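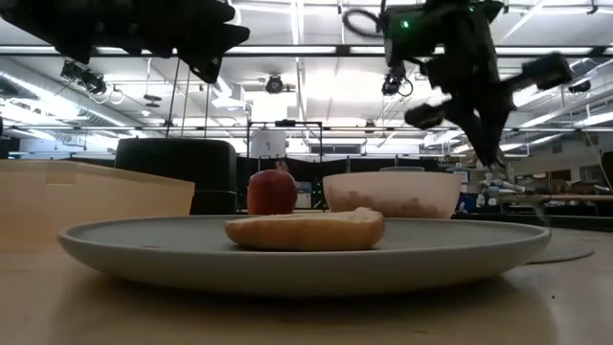

Niloufar Kazemi asks that every team read this section through once before anyone touches the arms, because the breakfast task goes wrong in the set-up far more often than in the driving.

Section 4. Setting up the breakfast task

This section covers the two-arm table used by the Bulo student robotics club. It assumes you have finished Section 3 and that both arms have passed the joint check. Last revised 2025-08-15.

4.1 Before you start

1. Check that the emergency stop is released and within reach of the operator.

2. Log in to the Werby control station with your team account. Do not use the account of a team that has gone home.

3. Set the speed limit to 2 on the arm menu. Teams that passed the January driving test may raise it later.

4. Clear bags, drinks and laptops off the table.

CAUTION: Keep hands and sleeves out of the work area while the arms are enabled. To move an item, say "hold," wait for the operator to answer "holding," and then reach in.

4.2 Laying the table

1. Put the placemat down first. The other items are placed in relation to it.

2. Set the plate and put the bread on it. Bagels and rolls are both allowed. Slice them ahead of time, away from the table.

3. Set the bowl where the pouring arm can reach over it with its elbow still bent. If the elbow locks straight, move the bowl closer.

4. Add the apple and the cup. Leave enough space for open fingers on at least one side of each.

5. Put the cereal package on the side of the arm that will pour.

NOTE: The toaster is part of the layout but is not switched on in this task. Keep its cord behind it.

4.3 Pouring

1. Open the top of the package fully. A half-open top lets go of everything at once.

2. Close the pouring gripper on the bottom half of the package. Stop when the sides begin to dent.

3. Lift straight up, then bring the open end over the bowl.

4. Tip slowly. Keep the other arm clear of the bowl.
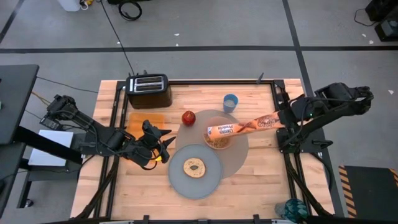
Figure 4-1. Right arm holding the cereal package over the bowl.

5. Return the package to upright before moving it sideways.

6. Open the gripper only after the package is standing on the table.

NOTE: If cereal lands outside the bowl, finish the run and score it as it is. Sweep up afterward.

4.4 Saving the run

1. Press Stop on the control station. Wait for both arms to settle.

2. Type the team name and the item list. Write "bagel" or "roll," not "bread."

3. Save to the Laltetti folder. Each run may last up to 3000 frames; anything longer is split into two files, and both have to be kept.

4. Disable the arms before resetting the table.

If a gripper will not open after a run, leave the package where it is and go to Section 6. Do not pull on the fingers. Report worn finger pads to Maëlle Perron, who keeps the Kofler spares.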